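Hilo sobre ordenar el rincón de la entrada con poco sitio y poco dinero. Va por partes.

1/ El problema era la mesa. Todo lo que llega de la calle acaba encima: gorras, guantes, correo, llaves. En febrero ya no se veía la madera.

2/ Primero la vacié entera y pasé un trapo. Parece obvio, pero yo llevaba meses moviendo montones de un lado a otro sin quitar ninguno.

3/ Luego separé lo textil del papel. El papel fue a una carpeta con dos divisiones: pendiente y archivar. Lo de archivar lo miro una vez al mes.

4/ Para lo textil probé una cesta Kunitz. Mala idea: lo que está en el fondo deja de existir. Encontré allí un guante que daba por perdido.

5/ La cambié por un elevador metálico blanco, de los que se usan en los armarios de cocina para poner platos a dos alturas. El Bament me costó 185 pesos. Había uno más grande por 400, pero no cabía junto a la lámpara.

6/ Lo de tela, arriba. Abajo, lo plano -- la carpeta, un cuaderno, el cargador. Si algo no entra debajo, no vive en la mesa.

7/ Mejor con la superficie calada. Se limpia con un cepillo seco y pesa poco, así que lo levanto con una mano para pasar el trapo.

8/ La lámpara va detrás del elevador. Delante estorbaba cada vez que dejaba algo. 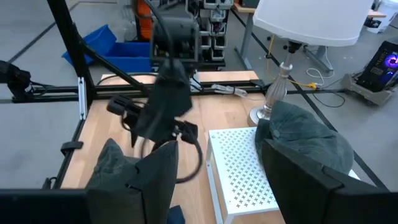 Elevador blanco con calado de crucecitas, tela gris verdosa encima y la lámpara detrás.

9/ Lo que no es de diario va a una caja de plástico con tapa, en el suelo. Una sola. Cuando se llena, toca sacar cosas.

10/ Me falta resolver los paraguas. Miré el paragüero de Grernley y es demasiado ancho para el hueco. Si alguien conoce uno estrecho, lo leo.

Comentarios

Raelene Pirihi: Yo tengo dos de esos elevadores, uno encima del otro. Con ropa aguantan, con libros no lo intentaría.

marta_dissanayake: ¿Las patas rayan la madera?

Respuesta de la autora: Le puse fieltro adhesivo en las cuatro -- por ahora ninguna marca.

tono2097: Para los paraguas, un gancho en la pared y listo.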